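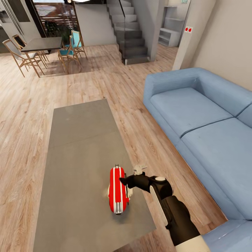 Kids Explain: Stage and Screen

What does an understudy do?

Imagine you have a ticket for a big musical. You sit down, and you find a small paper inside your program. It says: "Tonight the part of the Sea Captain will be played by Edvin Myklebust." But on the poster outside there is another name! What happened?

The actor from the poster cannot play tonight. Maybe she has a fever, or she lost her voice. The theater does not want to send all the people home, so another actor takes the part. This actor is called an understudy.

Learning a part in secret?

It is not a secret, but the audience does not see much of it. An understudy must learn all the words, all the songs and all the steps of another person. In many shows the understudy also has a small part of her own, for example a sailor or a baker. So she keeps two parts in her head at the same time.

Tsehay Assefa is an understudy in the musical "Rirkden", which plays now at the Plilholm Theater. Every evening she sings in the choir of fishermen. She also knows the part of the Queen, who has 14 songs.

"I practice in the kitchen," she told us. "My little brother reads the King. He is a very bad King, he always laughs."

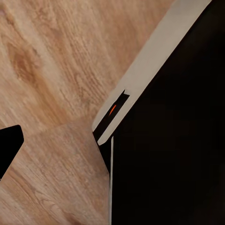
The understudies have their own rehearsals too, mostly in the afternoon. The stage manager, Ximena Cisneros, watches where they stand. If the Queen must be at the left side of the stairs when the big lamp comes down, then Tsehay must be there also – the lamp will not wait for her.

How does she find out?

Sometimes she knows a day before. Sometimes the telephone rings at lunch. And sometimes the actor gets sick in the middle of the show! Then the understudy changes her costume in the break, and in the second half the Queen has a new face. Last November Tsehay had only 12 minutes to get ready. She forgot her crown, and a fisherman carried it to her on the stage with a deep bow. The audience clapped for him.

Is a swing the same thing?

Almost. A swing is an actor who can jump into many different small parts. In a large musical, one swing may know up to 16 of them. Swings often write everything in a thick notebook, with a different color for every part.

New words

Audience: the people who watch the show.
Rehearsal: a practice before the show.
Stage manager: the person who makes sure that everything on the stage happens at the right moment.

Text: Fuad Habte
22/07/2026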